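Conneely Remote Operations Support
Ticket category: Teleoperation / Demonstration recording
Site: Darkville
Task set: Network cabling, patch cable insertion
Priority: Medium
Status: Resolved, monitoring

Summary of request

The Darkville site reports that demonstrations of the patch cable task are being rejected by the episode checker after upload. The operator completes the task by remote control, the session closes normally, and the episode is then marked "incomplete: grip state mismatch." Of 79 episodes recorded in October, 13 were rejected with this message. Operators also report a delay between closing the hand control and seeing the gripper close.

The site requests that the cause be identified before recording resumes on the Tidton task set, which uses the same workstation.

Initial response

Support acknowledged the request and asked the site to provide the following:

The session logs for all rejected episodes and for an equal number of accepted episodes from the same operators.
The calibration record for both hand controls.
Confirmation of the software version on the operator station and on the robot computer.
A written description of the starting position of the cable and the rack.

The site was asked to stop recording the cable task until further notice. Other tasks were permitted to continue.

Site reply

Logs and calibration records attached. Both computers are on the same version. The task is set up as follows. The rack is placed at the far edge of the table. The cable is laid in front of it with one connector within reach of the left arm. The operator picks up the connector, brings it to the switch, and inserts it in the port named in the task prompt. The episode ends when the operator releases the connector and withdraws both arms.

The site added that the delay is not present at the start of a shift. It is first noticed after several episodes and is cleared by restarting the operator station.

Support review of logs

All 13 rejected episodes show the same pattern. The operator's command to close the gripper is recorded with one time stamp, and the measured gripper position is recorded with another. In accepted episodes the difference between the two is 8 milliseconds or less. In rejected episodes it reaches 290 milliseconds by the time the connector is grasped. The checker compares the two streams and rejects an episode when the commanded state and the measured state do not agree during contact.

The arm position streams do not show the same difference. The fault is therefore limited to the gripper channel. Arm calibration was reviewed and found to be within limits, and no change to it is recommended. 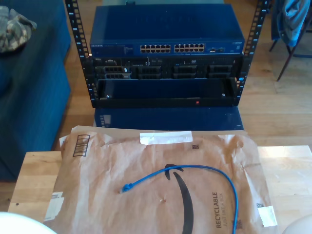 Support requested a short test at the site with the task divided into separate steps: approach, grasp, lift, alignment, insertion and release. The operator was instructed to pause between steps and to keep the hand control still during each pause. The purpose was to establish whether the difference grew with the passage of time or with the number of gripper commands sent.

Test result

The difference remained constant during pauses and increased after each group of rapid open and close commands. Operators performing this task often adjust the grasp several times before the connector is correctly held, and each adjustment sends many small commands. These commands were placed in a queue on the operator station. The queue was not cleared at the end of an episode, and the remaining commands were carried into the next one. Restarting the station emptied the queue, in agreement with the site's observation.

A second matter was noted during the test. One operator was using the fine-motion pedal during the approach as well as during insertion. This is permitted, but it lengthens the episode and increases the number of grasp adjustments. The Endonport training guide directs operators to engage the pedal only once the connector is in front of the selected port.

Corrective action

1. The gripper queue setting on the operator station was changed from "keep all" to "keep latest."
2. The session script was amended to clear the queue when an episode is closed, whether the episode is saved or discarded.
3. A warning was added to the operator display. It appears when the gripper channel falls behind the arm channel and remains until the operator acknowledges it.
4. The site was instructed to open and close each gripper fully before the first episode of every session and to confirm that the display follows without visible delay.

Guidance for operators

Where a grasp is poor, open the gripper fully, withdraw a short distance and approach again. Do not correct the grasp by repeated partial closing. A demonstration that includes one clear second attempt is acceptable for training and should be saved. A demonstration in which the connector is forced against the port should be discarded and recorded again.

If the warning appears during an episode, complete the current movement, release the connector on the table and discard the episode. Do not restart the station while either arm is holding the cable.

Site question

Can the rejected episodes be recovered by shifting the gripper stream to match the arms?

Support reply

No. The difference changes within each episode, and a single shift would correct one part of the recording while moving another out of place. The rejected episodes have been moved to the quarantine folder and must not be added to the training set. The accepted episodes were checked again and may be used.

Verification

The site recorded 8 episodes after the changes were applied, without restarting the station. All were accepted, and the operators reported no delay. The gripper channel remained within the normal limit throughout.

Recording on the patch cable task may resume. The Tidton task set may begin once the same queue setting has been confirmed on the second operator station. The site is to attach the confirmation to this ticket, which will remain open for monitoring until it is received.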